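Textbooks > Engineering > Robot Software > Perception and Control

Chapter 7
Closing the Loop at the Fingertips

7.1 The problem of the last few millimeters

The planner developed in Chapter 6 takes a start pose and a goal pose and returns a path that is free of collisions. It assumes that the goal pose is correct. For large parts on a calibrated bench the assumption does little harm. For small metal parts it fails often enough that a separate stage of software is needed between the end of the planned path and the closing of the gripper.

Three sources of error add up at the goal. The first is the hand-eye calibration, which drifts whenever a camera bracket is loosened or knocked. The second is the pose estimate of the part itself. The third is joint backlash, which changes sign with the direction of approach and so cannot be removed by a fixed offset. The methods in this chapter do not try to reduce these errors one by one. They measure the remaining error in the camera image and drive it toward zero while the arm is moving.

The running task for Chapters 7 through 9 is the handling of spur gears by a two-arm cell. The control software is called Kimon, and its source listings are given in Appendix C.

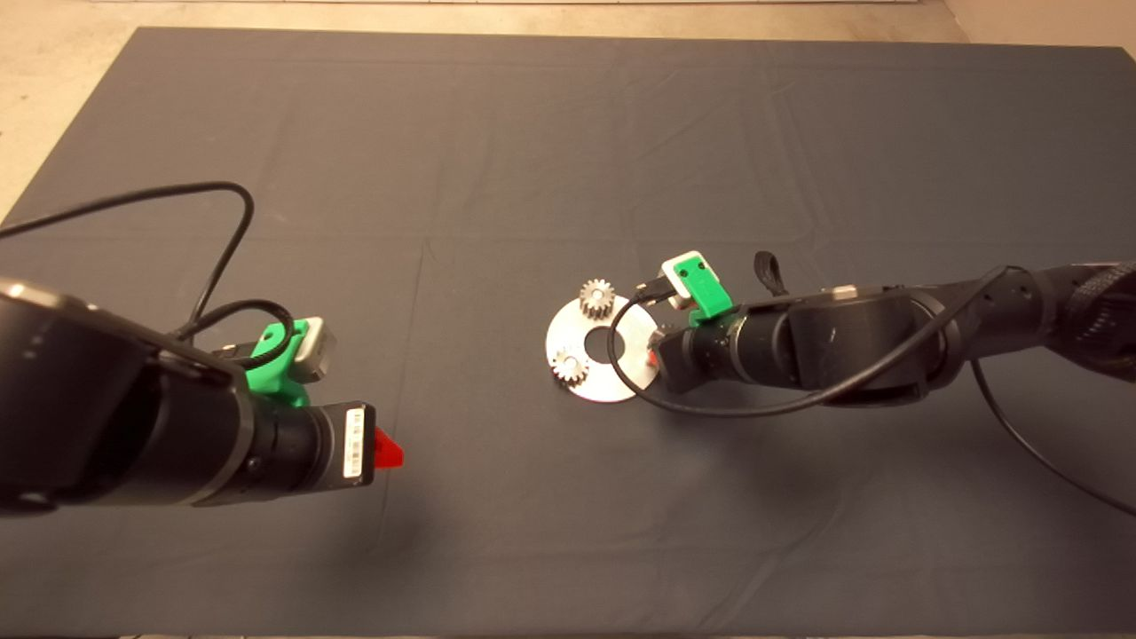 Camera placement decides which errors the software is able to see. A camera fixed above the bench views every part and both arms at once, but its resolution at the fingertips is low, and an arm can block its view at the moment of grasp. A camera carried on the wrist has the opposite properties. In the two-arm cell each wrist carries its own camera on a green bracket, so that the view moves with the gripper, and the camera cable must be routed back along the arm with enough slack for the wrist to turn. The cable matters to the planner. Kimon models it as a swept volume attached to the last two links and rejects any path in which that volume meets the other arm.

7.2 What the wrist camera measures

Let the image error e be the difference between the measured position of a feature and its desired position, both in pixels. For a gear, the most useful feature is the bore. Its outline is a closed curve, it is normally darker than the metal around it, and its center lies on the axis of the part. The teeth are a poor choice for centering. They repeat, so a match can be wrong by one whole tooth and still score well.

The desired position of the bore is not the center of the image. It is the point midway between the fingertips at the current opening, as projected into the image. This point is found once by closing the gripper on a calibration pin and is stored with the tool definition.

Specular metal creates a further difficulty. A highlight moves across the part as the camera moves, and an edge detector will follow the highlight in preference to the true edge.
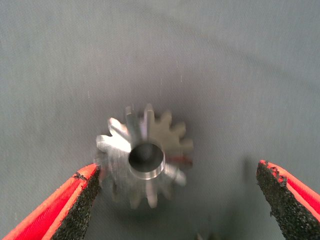
Motion blur acts in a similar way. It doubles the outline of a tooth and lengthens it in the direction of travel, while the dark interior of the bore usually survives as a single region. Its centroid can therefore still be computed when edge fitting has failed. Kimon runs both estimators on each image and lowers the weight of the edge fit as the measured wrist speed rises.

7.3 Timing

In the configuration used here, the servo loop accepts a new image error every 40 milliseconds. If no valid error arrives for 2 consecutive cycles, the commanded velocity is ramped to zero. The reader should resist the temptation to extrapolate the last error across a longer gap. Problem 7.4 shows that doing so makes the loop unstable for any gain high enough to be useful.

The derivation of the control law begins in Section 7.4 and uses the Jacobian notation of Chapter 3.

Related chapters
Chapter 3: Jacobians and Velocity Control
Chapter 6: Path Planning for Two Arms
Chapter 8: Detecting a Failed Grasp
Appendix C: Kimon Source Listings

This site uses cookies to remember your reading position. Accept | Manage settings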